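Usska 수동 잔디 통기기 (스파이크 롤러형)

상품 코드 3000 / 원예용품 > 잔디 관리 > 통기·갈퀴 작업

상품 소개
Usska 수동 통기기는 다져진 잔디밭 흙에 구멍을 내어 물과 공기가 뿌리까지 들어가도록 돕는 도구입니다. 전원이나 연료가 필요 없고, 손잡이를 잡고 밀기만 하면 됩니다. 마당이 좁거나 화단 사이에 잔디가 있는 집에서 쓰기 좋은 크기입니다. 넓은 운동장이나 골프장용으로는 적합하지 않습니다.

제품 사양
작업 폭: 26cm
스파이크: 강철, 분체 도장
스파이크 개수: 49개
무게: 13kg(물통을 비운 상태)
손잡이: 3단 높이 조절, 고무 그립
물통: 드럼 안쪽 일체형, 나사식 마개
제조: Savchuk
보증: 구입일로부터 1년(스파이크 마모 제외)

언제 쓰나요
한국 잔디는 새순이 올라와 생육이 안정된 뒤에 작업하는 것이 좋습니다. 중부 지방은 4월 하순부터, 남부 지방은 그보다 조금 일찍 시작할 수 있습니다. 켄터키 블루그래스 같은 한지형 잔디는 봄과 초가을이 알맞습니다. 한여름 가뭄 때와 잔디를 새로 깐 첫해에는 작업을 피하십시오.

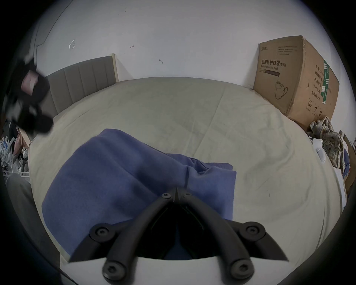
흙이 너무 마르면 스파이크가 깊이 들어가지 않습니다. 작업 전날 물을 충분히 주고, 다음 날 표면이 질척거리지 않을 때 시작하십시오. 잔디가 길면 먼저 평소 높이로 깎고 마른 잎을 갈퀴로 걷어냅니다. 스프링클러 헤드와 얕게 묻힌 배선 위치는 미리 표시해 두십시오.

사용 방법
드럼 마개를 열고 물을 채웁니다. 흙이 부드러우면 절반만 채워도 됩니다. 마개를 잠근 뒤 손잡이 높이를 허리 근처에 맞추고 고정 핀을 끼웁니다. 잔디밭 한쪽 끝에서 천천히 밀고, 끝까지 가면 기기를 들어 방향을 바꿉니다. 스파이크가 박힌 채로 돌리면 잔디가 뜯깁니다. 한 방향으로 마친 다음 직각 방향으로 한 번 더 지나가면 구멍이 고르게 납니다.
작업이 끝나면 모래를 얇게 뿌리고 빗자루로 쓸어 넣은 뒤 물을 줍니다. 비료는 같은 날 주어도 됩니다.

보관과 손질
드럼의 물을 완전히 빼고 마개를 연 채로 말립니다. 스파이크 사이에 낀 흙은 솔로 털어내고 마른 천으로 닦아 주십시오. 축 양쪽에는 시즌마다 윤활유를 한두 방울 넣습니다. 겨울에는 반드시 실내나 창고에 두어야 합니다. 물이 남은 상태로 얼면 드럼이 갈라질 수 있고, 이 경우는 보증 대상이 아닙니다.
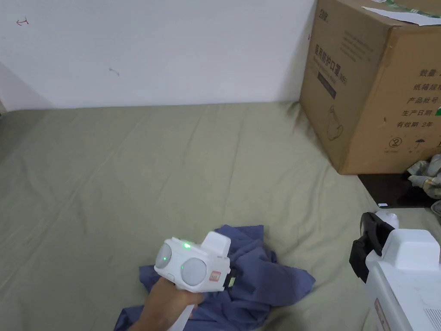 구겨진 청회색 천과 흰색 손잡이형 집게

함께 쓰는 제품
Plunon 잔디용 갈퀴: 통기 작업 전 마른 잎 제거용
Pirkevness 배토용 모래: 세척·건조 모래, 포대 단위 판매
교체용 스파이크 세트: 고정 너트 포함, 렌치 별도

배송 및 반품
무게 때문에 손잡이와 드럼을 두 상자로 나누어 보냅니다. 상자가 서로 다른 날 도착할 수 있습니다. 제주와 도서 지역은 추가 운임이 붙습니다. 흙이 묻었거나 물을 채운 흔적이 있는 제품은 단순 변심으로 반품할 수 없습니다. 조립 볼트가 빠져 있으면 주문 번호를 적어 상품 문의란에 남겨 주십시오. 부품만 따로 보내 드립니다.

재고 안내
현재 녹색 도장 제품은 품절이며 검은색만 주문할 수 있습니다. 녹색은 4월 11일에 다시 입고됩니다.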